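Gripper Comparison Bench: Frequently Asked Questions

What is the comparison bench?
The bench is a shared facility at which partner organisations may try grippers, arms, cameras and controllers on ordinary office and household tasks before committing to a purchase. It is run by the Ister laboratory. Results are made available to all registered partners.

Which grippers can be tried at present?
Three models are available for booking. The Stokum is a two-finger parallel gripper with flat pads. The Dudás is a three-finger gripper with a soft lining. The Plilari is a suction head with a short bellows, and is offered for flat and rigid items only. Partners wishing to bring their own hardware should read the section on mounting below.

How are the grippers compared?
Each gripper completes a set of 200 attempts per task, in an order fixed in advance. An attempt is recorded as complete, partly complete or failed. Partly complete means that the object was lifted but was not placed within the marked area. The operator does not decide the result during the session; it is decided afterwards from the camera record by a second member of staff.

How many attempts are in the current results?
The current release contains 1360 attempts, of which 1033 were recorded as complete. The remainder includes both partial results and failures. Figures for each gripper are given separately in the results table, and the overall figure should not be quoted as the score of any one product.

Can the results be compared with those published in October?
Only in part. The lifting tasks are unchanged. The cloth tasks were rewritten after the October release, and the two sets of cloth results should be kept apart.

May I mount my own gripper?
Yes, provided that it fits the standard wrist flange and weighs no more than 1000 grams, including the adapter plate and any cable carried on the wrist. Please send a drawing of the adapter with your booking request. Compressed air is available at the bench. Vacuum pumps must be supplied by the visitor.

Which controllers are supported?
The arms may be driven from the laboratory's own controller or from a visitor's controller over a wired network connection. Wireless control is not permitted while an arm is powered. Visitors using their own controller must show that the emergency stop works before the first attempt, and again after any change of software.

Where should the camera be placed?
Two positions are supported: a fixed mount above the desk and a head-height mount facing the work. Most partners use both. The head-height view is the better of the two for judging how an object is held, but it can lose sight of items directly behind whatever is being lifted. Where glass walls are in view, reflections may also affect depth readings, and a short test recording is advised before a full session.

Is any payment required?
Registered partners are not charged for bench time. Replacement pads, suction cups and other worn parts are charged at cost. A booking cancelled on the day counts towards the partner's allowance.

Will my results be made public?
Results for products already on sale are included in the next release. Results for products in development are withheld on written request, and the request must reach us before the session begins. Video is not released without the agreement of the partner concerned.

Why do the tasks include human hands as a reference?
A gripper's score means little without knowing how a person would hold the same object. The reference tasks therefore use common cleaning items at a desk. A spray bottle can be held by the neck, with the thumb at the far side of the trigger head and the fingers around the front, while the other hand keeps a folded cloth upright between thumb and fingers. Partners are asked to consider both holds when choosing a gripper, as a design suited to a firm bottle neck may be poorly suited to a thick wad of cloth.
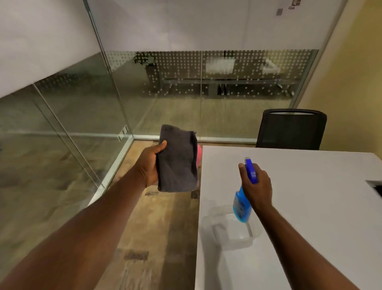 Contact the bench office | Copyright Ister laboratory | Back to top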